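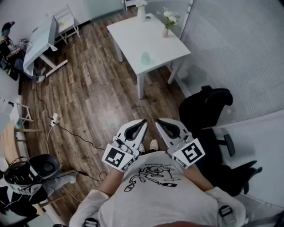 White square table, two vases and cup on top, power strip on the planks.

Home | Forums | Small Spaces | Furniture & Layout | Search | Log in

We use cookies to keep you signed in and to measure traffic. Accept | Settings

Thread: Square table with vases, power strip on open floor — what moves first?

planksider wrote:
Shared work room, wood-look floor, desk at an angle near one wall and an office chair on casters on the other side. The square white table has a tall white vase at the far edge, a small pale pink one with white flowers, and a pale green cup near a front corner. The power strip lies on the planks with a black cable and a thin white one running off across the floor.

I want to keep the table. I would like the cables off the walking line and the table somewhere it does not get bumped. Budget is under 500 for everything, including a floor outlet if that is the right answer. Where would you start?

mortise_88 wrote:
Start with the strip. Furniture placement follows power, and at the moment yours follows nothing. Mount the strip to the underside of the desk with screws through the keyhole slots, face down or sideways, and run a single cord from it to the wall along the baseboard. Adhesive strips let go in summer. I had one fall in July with a monitor supply hanging off it.

Then decide on the table.

planksider wrote:
The desk is a rental and I can't drill it. Clamp tray?

mortise_88 wrote:
Clamp tray is fine if the desktop is at least as thick as the clamp's minimum. Measure before ordering. The Plukier tray I use has rubber pads on both jaws and has not marked the finish. Load it with the strip and the bricks, and leave slack at each plug.

Wafula Swai wrote:
I disagree on the order. The table is the item with vases and flowers on it, and it stands in the same room as a strip lying on the floor. Move the vases today. It costs nothing and takes 2 minutes. The tray can wait for delivery.

I would also put the tall vase in the middle of the top. A tall piece close to an edge has a short distance to travel before its center of mass is past the support. Weight in the base helps: dry sand or washed gravel to nearly 5 inches, if the neck is wide enough to fill.

gridline wrote:
Sand in a vase is hard to get out again and scratches glaze. Use a bag of glass beads.

Wafula Swai wrote:
Put the sand in a zip bag first. Same cost, no scratches.

gridline wrote:
That works.

lowtide_ken wrote:
Nobody has mentioned the chair. Standard hard nylon casters on a wood-look floor will mark it in time, and rolling over a cable is harder on the jacket than stepping on it. Soft polyurethane wheels with the usual stem fit most office chairs. A set is 5 wheels for most bases, but count yours and check the stem diameter. I bought mine from Sotside and they pulled straight in.

A chair mat is the other option. I don't like them on planks. Grit gets under the edge and you end up sanding the floor with the mat.

mortise_88 wrote:
Mats are fine if you lift them and sweep. I have had one down for 4 years on laminate with no wear I can find.

lowtide_ken wrote:
You sweep. Most people do not.

planksider wrote:
Casters are on the list. What about a low-profile cord cover for the part that has to cross the floor?

mortise_88 wrote:
Only if it truly has to cross. A cover is still a ridge, and chairs catch on it. Get one with beveled sides and run it square to the direction people walk. The Clidton rubber one lies flat after a day if you uncoil it and leave it in a warm room. Do not run the cord under a rug.

gridline wrote:
Agree on the rug. Heat has nowhere to go and you can't see damage to the jacket.

As for a floor outlet: get a quote first. In my building the electrician wanted more than your whole budget before any patching, and a rental will need written permission anyway.

planksider wrote:
Dropping the floor outlet, then. The plan is vases centered, clamp tray, softer casters, and a cover only if the cord won't reach by the baseboard. The table goes along the wall on the Carnegie Street side, clear of the door.

Wafula Swai wrote:
Leave a hand's width behind the table. Pushed tight to the wall, it transfers every knock straight into the top.

mortise_88 wrote:
I would push it tight. With a gap, it walks. Felt pads on the legs slide on those planks, so use rubber ones.

Wafula Swai wrote:
With rubber pads it will not walk, gap or no gap.

planksider wrote:
Rubber pads ordered. I'll measure the desktop edge tonight and post the thickness before I buy the tray.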